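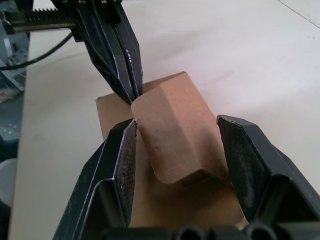
*Brown cardboard on the pale table, with the folded part standing up.*

15th July

Boxes again, most of the day. I had hoped to be through the cardboard by lunch and still have the afternoon for the back bedroom, but I got up late and the coffee maker needed cleaning first, so it was after ten before I touched any of it.

The trouble started in February when I ordered the shelving from Zestix. It came in more parcels than I expected, and I told myself I would save the good boxes in case I moved. I have not moved. The boxes went into the hall closet, then on top of the hall closet, then along the wall behind the couch, and for a while there was one in the bathtub. Last week I pulled on a coat sleeve and a stack of them came down on my foot. The toe is still a little purple.

So the plan is to keep 12 boxes that are in good shape, flatten those, and get rid of everything else. The recycling place on Rahman Street takes cardboard if it is flat and has no tape on it. They are strict about the tape. I got turned away once with a full trunk and had to drive it all home, and I still get annoyed when I think about it.

I have been flattening boxes the lazy way for years, which means stepping on them. It works, but the corners burst and then the thing won't lie flat and takes up nearly as much room as before. For the ones I'm keeping I went slowly. Tape off first, with the dull knife, because the sharp one goes straight through into the board. Then I press along the old crease with the side of my hand and fold it back the way it wants to go. If a crease has been bent both ways too many times it gets soft and won't stand up again, and those went in the out pile.

I measured a few of them too. I wanted to know what would fit on the top shelf of the closet lying down. The shelf is 14 inches deep, so most of the big ones have to go in on edge, and then the door catches on the corner of the stack. I tried it three ways. In the end I put the small ones flat on the shelf and decided the big ones can go under the bed, where there is nothing now except the fan and a pair of boots I don't wear.

Ate a sandwich standing up around one. Ham, the end of the pickles. The bread is about finished and I forgot to write it down, so I'm writing it down here: bread, pickles, dish soap, the wide packing tape.

The radio was on while I worked. They played the same Asura song twice within an hour, and I didn't care for it either time. After that I turned it off and opened the window. Somebody down the block was mowing. It was hot by then, and the cardboard dust sticks to your arms when you sweat. My hands get very dry from handling cardboard, too. I used up the rest of the hand cream, so that goes on the list as well.
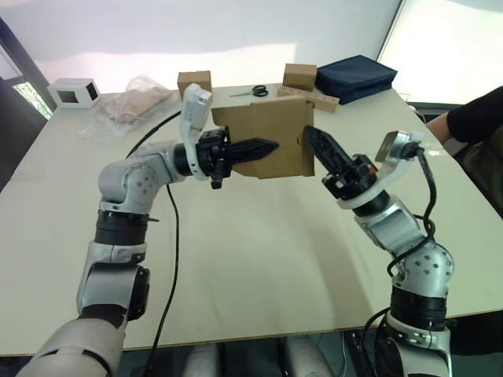

*The wrinkled panel held up over the big table. There are a few small holes near its right side.*

I went back and forth on that piece. It has folded edges and it isn't very stiff anymore, judging by the wrinkles, but a flat sheet is useful for other things. I like to have something to put down when I paint, and I've been meaning to do the legs of the hall bench since spring. A sheet under the car when I change the oil would be good too. The holes don't matter for any of that. I put it with the keepers and then moved it to the out pile, and after supper I took it back again. It is leaning in the hall as I write this. I will decide when I load the car.

What surprised me was how much of what I had been saving was not worth saving. There was a Skulemik carton from the old toaster oven, and I don't even own that toaster oven now. It had the molded paper inserts still inside, the warranty card, and the little bag of screws for a wall bracket I never put up. I kept the screws. Another one had a mouse nest in the bottom, old and dried out, mostly shredded packing slip. I took it straight outside and washed up to the elbows. I should check the baseboards in the closet for a gap, but I didn't feel like lying on the floor with a flashlight.

I also found a receipt I'd been looking for, for the repair on the washing machine, folded up in the bottom of a shoe box. So now I can send in the claim. The form needs to be in within 60 days and I think I am past that, but I'm going to mail it anyway and see what they say. Stamps on the list.

By five I had the out pile tied up in bundles with string. I used to make the bundles as big as I could and then couldn't get them down the steps. Smaller ones are better. I weighed one on the bathroom scale by holding it and subtracting myself, and then forgot the number before I got back to the hall, so that was wasted effort. They are stacked by the front door and I have to turn sideways to get past. If it rains overnight at least they're inside.

The floor behind the couch is clear for the first time in months. I swept there and got a pen, two bottle caps, a sock and a lot of lint. There's a mark on the wall where the boxes rubbed. I tried a damp cloth on it and then a damp cloth with baking soda, and it came off a little, along with some of the paint. I will leave it alone. The couch can go back six inches and cover it.

Supper was eggs and the rest of the rice. I called the recycling place to check the hours and got a recording that said they open at eight and close for lunch, but it didn't say when lunch is. I'll go first thing. The gas tank is low so I'll stop on the way. The odometer said 537 on the trip counter last time I looked, and I usually fill up well before that.

My back is sore low down on the left side, the usual place. Took two aspirin. I still haven't done the back bedroom, and there are at least a couple of boxes in there that I closed the door on this morning so I wouldn't have to look at them. Those have things in them, which makes it a different job. Winter blankets in one, I think, and papers in the other.

Need to find the other roll of string before then. I had it in my hand at lunch and put it down somewhere.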